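Tischdecken für Fortgeschrittene

12 June 2020, abends, Füße hoch

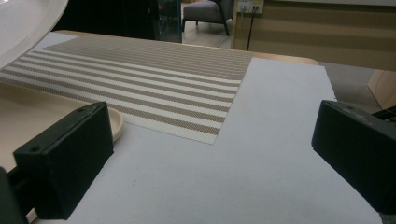 Heute also wieder Geschirr. Seit Februar erzähle ich meiner Mutter am Telefon, ich arbeite »mit künstlicher Intelligenz«, und sie stellt sich dabei vermutlich etwas mit Glasfassade vor. Heute habe ich von neun bis kurz vor fünf Teller auf ein Platzset gestellt und wieder heruntergenommen. Mit dem Handgreifer, versteht sich. Mit der bloßen Hand kann das ja jeder.

Das Soll für Bellis steht bei 1045 brauchbaren Durchgängen. Ursprünglich waren es 1000, dann hat Carys Bowen aus Gurkholm geschrieben, man hätte gern noch ein paar mit schrägem Platzset. Das Modell kommt mit schiefen Sachen schlecht zurecht, genau wie meine Schwiegermutter. Also habe ich das Set schräg hingelegt. Nach dem dritten Mal fällt einem auf, wie schwer es ist, absichtlich nachlässig zu decken. Man legt es schief hin, und dann sieht es aus wie im Schaufenster.

Vormittags lief es zäh. Abhishek hat die Durchgänge von gestern gesichtet und 2 davon lobend erwähnt. Beim Rest, schrieb er, gehe ich zu schnell an den Rand heran, die Finger verdecken dann, was sie greifen sollen, und am Ende lernt das Ding, blind zuzupacken. Er hat leider recht. Ich habe es mir angesehen und mich geschämt, soweit man sich vor einem Teller schämen kann. Seitdem fahre ich an wie ein Fahrschüler am Berg: herankommen, kurz stehen, schließen, anheben, wieder stehen.

Das Stehenbleiben ist übrigens der anstrengende Teil. Die Hand will weiter. Sie hat ihr Leben lang Teller abgestellt, ohne dass jemand zugeschaut hätte, und nun soll sie es vormachen, langsam und deutlich, wie man mit Touristen redet.

Mittags Käsebrot im Stehen, dann die zweite Runde. Die verpatzten Griffe behalten wir neuerdings, in einem eigenen Ordner. Cloron, das Vorgängerprojekt, hatte nur Gelungenes gesammelt, und das Ergebnis war ein Arm, der nach dem ersten Abrutscher ratlos in der Luft hing. Jetzt rutsche ich also auch ab und versuche es noch einmal, alles wird aufgezeichnet. Ich bin darin ausgesprochen begabt. Im Arbeitszeugnis wird man dafür eine Formulierung finden müssen.

Gegen drei kam eine Nachricht aus Hellitstead: Die Beschriftungen seien uneinheitlich, mal schreibe ich »Teller auf Set«, mal »Teller aufs Set«. Das sind für den Rechner zwei verschiedene Weltanschauungen. 200 Zeilen von Hand geändert, dabei Radio gehört, ein Feature über Aale. Ich weiß jetzt mehr über Aale als über neuronale Netze.

Zum Schluss noch eine Serie mit anderer Reihenfolge, erst Tablett, dann Teller. Carys will wissen, ob das System den Ablauf begreift oder bloß meine Gewohnheit nachturnt. Die Frage habe ich mir auf der Heimfahrt dann auch gestellt – für mich, nicht fürs System.

Zu Hause war der Tisch nicht gedeckt. Ich habe kurz hingesehen, bin kurz stehen geblieben und habe dann Nudeln aus dem Topf gegessen.

Für Montag notiert: langsamer loslassen, Abhishek nach dem Ordner mit den schiefen Sets fragen, Handgelenkstütze mitnehmen.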